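Puzzle Table > General Talk > Sorting by shape or by color?

pinwheelpat
Member
Posted December 2023
OK I need to gush for a minute. I finished the Brusari harbor puzzle last night, 500 pieces, and for the first time ever I sorted by shape before I did anything with color. Edges in one tray like always, but then all the two-knob pieces together, all the four-knob pieces together, and so on. The sky went in so fast! I usually leave sky for last and grumble through it for a week. Does anybody else do it this way?

tabs_and_blanks
Member
Shape sorting is great for sky and water and a waste of time for everything else. If there's a red boat, pull the red pieces and build the boat. You'd have it done before I finished looking for trays lol

pinwheelpat
Member
I had the boats done in one evening too though! Once the trays are set up you can still grab by color inside each tray.

mossy_corner
Regular
With tabs on this one. I tried it on a Drircombe and it fell flat, their cut is so random that half the pieces don't fit any group. I had one with a knob coming off a corner. Where does that go?

tabs_and_blanks
Member
In the weird tray. And then the weird tray is the whole puzzle.

eastporchlight
Member
Weird tray is my favorite tray!! I do the strange ones first because you can spot where they go just from the outline. My kid started on 100 piece floor puzzles and did exactly that without anybody telling her to, she'd find the funny one and hunt for the hole.

Also pinwheelpat, which Brusari cut is it? The older ones had a linen finish and I loved those, no glare from the lamp at all.

pinwheelpat
Member
Linen finish, yes. Thrift store, 2 dollars, all pieces there. I got the lighthouse one from the same shelf and I'm saving it for the holiday week.

mossy_corner
Regular
OK now I'm jealous. I take back nothing about the trays but I'm jealous.

graycardigan
New member
Hi all, what do you use for trays? I've been using baking sheets and my family wants them back.

eastporchlight
Member
Welcome! Shoebox lids. I have 8 of them and they stack if you turn every other one sideways.

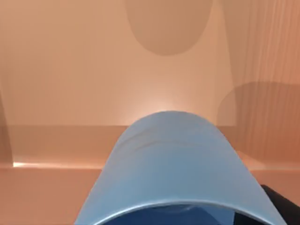

quiltedmap
Moderator
Loving this one. For trays, there's a long list in the Supplies section going back to September, cafeteria trays are the popular pick. I sort by color until I get stuck and by shape after that, and I'm stuck a lot. graycardigan, tell us what you're working on!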